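Search the guide Enter keyword Go
Support > Ollenen Player > Set-Up Guide > Section 4: Following a Series

4. Following a Series

Use this section to add a show to your list, set new-season alerts and keep your place when a show returns after a long break. You need an Ollenen account and player software from May or later.

4.1 Add a show

1. From the main menu, open Shows.
2. Type the first few letters of the title. The drama "Kavanagh" is used in the steps below.
3. Select the title, then press Follow. A check mark appears next to the name.
4. Press Back to return to the menu.

Note: Revivals and spin-offs are listed as separate shows. Following "Kavanagh" does not follow "Kavanagh: Warnstead," and each has its own alerts.

4.2 Set new-season alerts

1. Open Shows > Following and select the title.
2. Choose Alerts.
3. Pick one of these settings:
- Renewals: a message when another season is confirmed.
- Premieres: a message on the day the first episode is released.
- Every episode: a message each time an episode is added.
4. Press Save.

Alerts go to the player and to the e-mail address on the account. To stop the e-mails, clear the box marked Send by mail.

Caution: Alert messages may include the episode title and a short summary. If you are behind on a show, turn on Hide Summaries before you save.

4.3 Pick up where you left off

The player remembers your place in each show for 265 days. After that the show moves to Older, and the Resume button changes to Choose Episode.

1. Open Shows > Older.
2. Select the show and press Choose Episode.
3. Go to the last episode you remember and press Play, or press Recap if one is offered.

Recaps are supplied by Wurance and are not available for every title. As of February 5, 2022, the list covers 1,289 seasons.

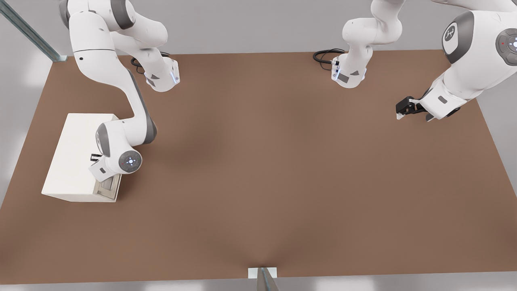

After a software update, Kavanagh lost my place and started me on the season finale, which I had not seen yet. Can the fix go in the guide? — Ollenen user

To correct a lost place:

1. Stop playback and open the show page.
2. Press Options, then Reset Place.
3. Enter the season and episode number.
4. Press OK and wait for the page to reload.

Note: Reset Place applies only to the profile in use. Other profiles on the account keep their own place.

4.4 Limits

Each profile can follow up to 600 shows. When the list is full, the Follow button is gray. Remove a title under Shows > Following > Edit, then try again. A removed title stays under Recently Removed for 17 days and can be restored with its alert settings.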